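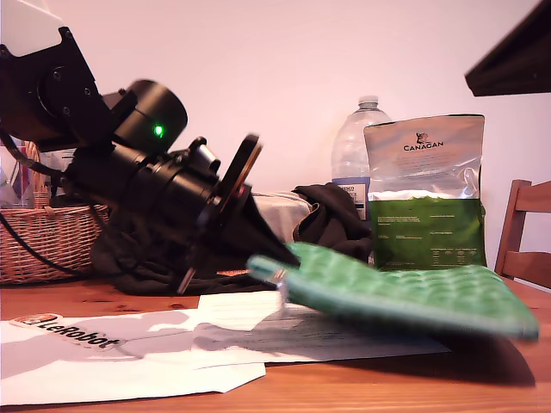

Shahnaz Debnath wrote to me that she'd given up on quilted pot holders years ago and didn't see why anyone would pay for a set of them. Hers went flat in the wash and she felt the heat of the pan before she got it to the stove. I had the same complaint with my old ones, so I bought the Pelteo set in July and have cooked with it most nights.

The set has four holders, all the same size. Each one is big enough to cover my palm and fingers with a little left over. They fold easily in the hand. My last pair, from Rondo, had a silicone layer on one side and never bent the way I wanted, so I kept dropping the lid of my Dutch oven.

I used them first on a cast iron skillet that had been in the oven at 375. I got it from the rack to the burner with no trouble. Holding it longer than that was a mistake. With one holder the handle started to feel hot after a short walk across the kitchen, and for a full roasting pan I now double them up. A loaf pan or a pie plate is fine with one in each hand.

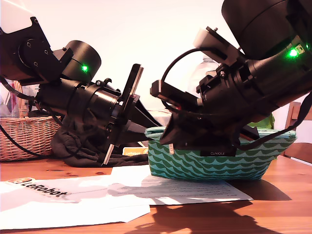

Washing is where most of these go wrong. I put mine through warm water with the dish towels and dried them on low. After five washes they had shrunk a little and one corner had puckered. The padding was still even when I pressed it, and the stitching had held. The hanging loop on one of them came loose at the seam, and I fixed it with a needle and thread.

They also work as trivets, up to a point. A saucepan of soup left no mark on my table. A heavy stockpot left a faint damp patch from steam, which wiped off.

The Evangelista mitts I keep in the same drawer are still better for reaching into the back of the oven, as they cover the wrist. Kittipong Prasertsri lent me a pair of Dillbridge holders to compare, and those are thicker but too stiff to grip a small handle.

I'd buy the Pelteo set again for everyday stovetop use. Get mitts as well if you bake a lot. I'd also check the loops before the first wash.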